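The Paper Cup Is Not Your Friend

Every spring the same advice comes back. Buy a sleeve of paper cups in nice colors, put them out on a clean table, and your guests will be happy and your sink will stay empty. The Soltcombe neighborhood newsletter ran a version of it in May under the heading "Hosting Without the Washing Up." Stollero, the party supply shop on our main street, has a window full of the things. I have been to enough of these tables by now to have my doubts.

Start with the promise, which is that disposable cups save work. They save one kind of work, the kind that takes a dishpan, some soap and whoever is standing nearest with a towel. What they create is a different job, spread out over the evening and harder to see. Somebody has to buy them. Somebody has to store the half sleeve that's left over, which in my house lives on top of the refrigerator and falls on people. Somebody has to walk through the yard at the end of the night picking them up from under chairs, each with an inch of something in the bottom.

Then there is the color business. We're told that colored cups help guests keep track of their drinks. This works for as long as it takes to pour the second round. If you buy a pack with a handful of colors in it and invite more than a handful of people, you have two yellows in the room, then three, and everybody puts theirs down in the same place by the snacks. A guest who can't tell which cup is hers does what any sensible person does and takes a new one. I kept the receipts one year, out of spite, and we had gone through 900 cups. There are four of us, and we don't know that many people.

Look at what a table set this way offers a thirsty person. 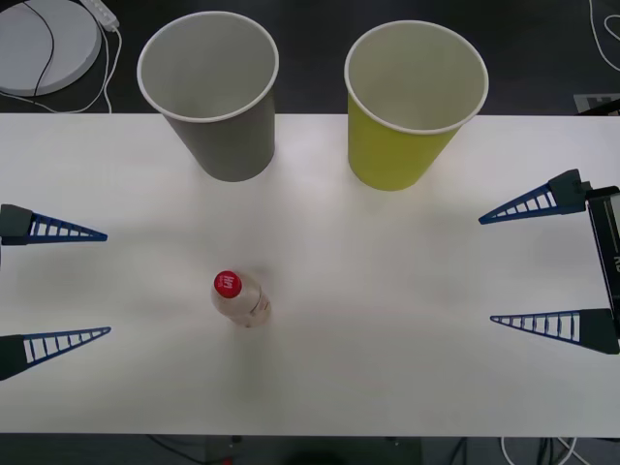 Jummai Isah wrote to me after I grumbled about this once before, and she thinks I have it wrong. Her points were that a family with small kids and a broken dishwasher doesn't need a lecture, that paper doesn't shatter on a patio, and that she has hosted a cookout for the whole Ogbonna Street block with paper cups and would do it again on Friday if asked. She also wanted to know how many glasses I own, and whether I'd lend them to seven-year-olds.

Fair enough. I own eight that match, and no, I would not. I'll give her the patio, and I'll give her the kids. A cup that can be dropped has its place, and a broken glass near bare feet is a worse evening than a full trash bag.

But the newsletter wasn't talking about block parties. It was talking about having a few people over, indoors, at a table, in a house with a faucet. For that I still can't see the case. A gray cup and a yellow-green one look cheerful enough on a white surface before anyone has used them. Give them an hour. The rim goes soft where people chew it. Hot drinks are hard to hold and cold ones make the side sag if you grip too firmly, so you end up carrying the thing by its lip like a dead mouse. A mug has a handle, and has had one for a long time. I once saw a plain stoneware mug in the little museum at Kultamport, dated 1730, and it looked ready for coffee.

As for the washing up, I timed it. Seven mugs, by hand, with the radio on, took me 8 minutes, and that includes hunting for the sponge. I've spent longer than that in line at Stollero behind a man choosing between two shades of green.

What bothers me most is the idea underneath the advice, that the end of a visit is a nuisance to be engineered away. Some of the better talks I've had in my own kitchen took place after the coats should have been on, with one person washing and another drying and putting everything back in the wrong cabinet. I'm still finding my sister's favorite mug behind the flour.

So keep a sleeve for the yard if you must. I have half of one you can have, if you don't mind getting it down from the refrigerator yourself.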